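Stukero Counter Arm -- Setup and Service Guide
Section 7: When the Arm Stops and Sulks
Posted in September by the Proklow documentation desk

We use cookies to remember your settings. Accept / Manage

A protective stop means the arm has met more resistance than it expected and has quit on the spot. It will hold that pose until you deal with it. Shouting has been tried.

CAUTION: Keep hands, sleeves and hair out of reach until step 3 is done. A stopped arm is still a powered arm.

1. Read the code on the tablet. Code 44 is a cable snag. Code 97 is a drawer overload. Any other code, go to Section 9, and bring a sandwich.

2. For code 44, look at the cable near the gripper before you touch anything. A loop that stands out from the wrist can hook on the rim of a tray, and the arm will then try to pick up the tray, the cable and its own dignity together.
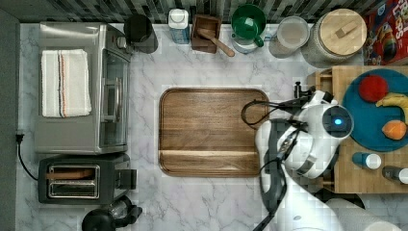

3. Press the red stop button on the tablet dock. Wait 50 seconds for the brakes to set. The manual for the previous model said "a moment," and we got letters.

4. Free the cable by hand. Do not pull on the connector. Tuck the slack back along the arm and fasten it with the 2 clips supplied in the Cakness kit.

5. For code 97, the arm has pulled a drawer past the end of its travel, or pushed one against something that wasn't going to move. Slide the drawer in and out by hand. If it grinds, check the slide rails for crumbs and bent metal.

NOTE: The arm does not know what is in the drawer. Take out anything tall before you run the close routine -- it will close on a bag of chips with great confidence.

6. Clear a path in front of the drawer. Cereal boxes are a favorite obstacle, standing or lying down.
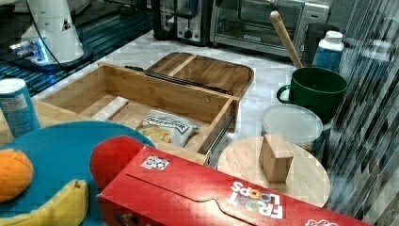

Zacharopoulos writes that step 6 should come before step 5, having cleared the fault four times and watched it return four times with the counter still full. Fair point. Do step 6 first if your counter looks lived in.

7. Release the stop button, choose Resume Slow, and stay within reach of the button for the first full cycle.

If the same code comes back, leave the arm off and call.

Stukero service line: see inside cover | Copyright Proklow | Back to top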